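Workshop Tips: Good Practice for Sorting and Shelving with a Robot Arm

The following practices apply to all benches at the Skunda workshop where an arm handles household goods. They are to be read together with the Grivo bench rules, last revised in October.

Preparing the table

Keep cups, bags and boxes within reach of the arm before the program is started. Soft packaging may overlap other goods, but hard items should not be balanced on top of it. Glossy bags are the usual cause of a missed grip -- lower the lamp before changing the program.

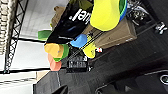

Hands stay off the table while the arm is powered. The operator calls "clear" and waits for a reply from anyone standing nearby.

Loading the cart

Use a wire cart on casters. Folded cloth and flat packages belong on the top shelf, toys and small goods lower down. One shelf is to be left free for returned items.
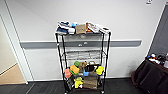 No shelf may carry more than 4 kilograms. Carts are pushed by the posts, never by a shelf, and are not moved during a run.

Placement is checked from the front, with the operator standing back far enough to see both lower shelves. Anything hanging over a front edge is recorded on the Kakness sheet before it is corrected.

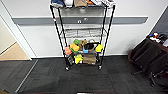 Chairs are kept to the side of the cart. The doorway remains open at all times.

Picking from a box

Open-topped boxes call for the slowest speed setting. The finger should enter straight down and stop short of the floor of the box. Inspect finger surfaces every 1,000 picks, and replace any finger with a raised edge -- light scuffing is acceptable.

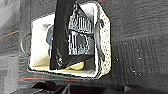 Closing down

Return the arm to its rest position, switch off power at the wall and sign the log in Room 209.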